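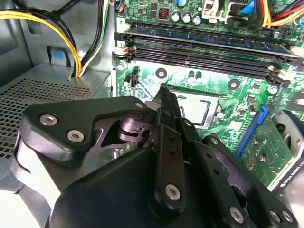
Some of you asked how I chose my second-hand desktop computer, so I will write it in one thread. I am not an expert. I only read a lot before I spend money.

---

I paid 309 dollars for it at Soler, the small shop near the bus station in Temau. New ones with the same memory were much more than I wanted to pay. My old laptop was very slow, and the "e" key worked only when it was in a good mood.

---

First I wrote down what I do on a computer: letters, my bookkeeping course, video calls with my mother, photos. No games. With this list it was easier to say no when a seller offered me something stronger.

---

If you buy from a private person, ask to see the computer turned on. Do not accept "it was working last month". Bring your own USB stick and try every port, also the ones at the back. Listen to the fans for some minutes while a video is playing.

---

Ask which drive is inside. For daily work, a solid state drive makes more difference than a newer processor. My neighbour put one in her old machine in July and she stopped talking about buying another.

---

The colour of the case and the lights mean nothing. I saw a very beautiful one with a glass side, and the seller could not tell me how much memory it had. I went home.

---

About processors: the name on the advertisement is often too short. "i5" or "Ryzen 5" can be many different years. Please ask for the full model number and search for it yourself before you travel across the city.

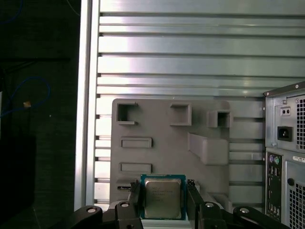

The processor. Not a big thing for how much we argue about it.

---

Check also if your operating system will still get updates on that processor. I almost forgot this one. Dayana Pacheco from my course reminded me, because her brother bought a cheap desktop and then could not install the new version.

---

Warranty: the shop gave me 21 days to return it and a paper with a stamp. A private seller will usually give you nothing, so the price should be lower. I think it is fair to say this politely when you bargain.

---

My screen is from Ovus and it is older than my nephew. It has only the old blue plug, VGA. Look at the back of your screen before you go shopping, or you will buy an adapter in a hurry like me.

---

Somebody wrote that I should build my own for 2000 dollars and it will last longer. Maybe so. I respect people who enjoy this. I have rent to pay and I wanted to do my homework the same evening.

---

When you bring it home, do a clean installation, even if the seller did it already. Change all the passwords after, not before. I made tea and waited, and by 7 in the evening I was logged in to my course.

---

For the bookkeeping I use Jular. It opens slowly the first time and then it is fine. Thu Hoàng asked if it runs without internet - yes, but you must sign in once in the beginning.

---

Dust: I open the side of the case when the weather becomes dry and clean with a soft brush. Computer off, cable out of the wall. Hold the fan with one finger so it does not spin. I don't use the vacuum cleaner, I read too many bad stories about static.

---

For the old laptop, do not put it in the garbage bin. Here the library takes electronics at the back door in the mornings. Remove your files first and sign out of your accounts. I found my cousin's wedding photos there, which I believed were lost!

---

One mistake I made: I did not ask about Wi-Fi. Many office desktops don't have it. Now I have a long grey cable along the hallway, under the carpet, and my landlord is not so happy with it. A small USB adapter is on my list.

---

If you have a question about a specific advertisement, send me the model number and the price in a message. I answer in the evening, after my class. Please no photos of only the box - I need the text from the settings page.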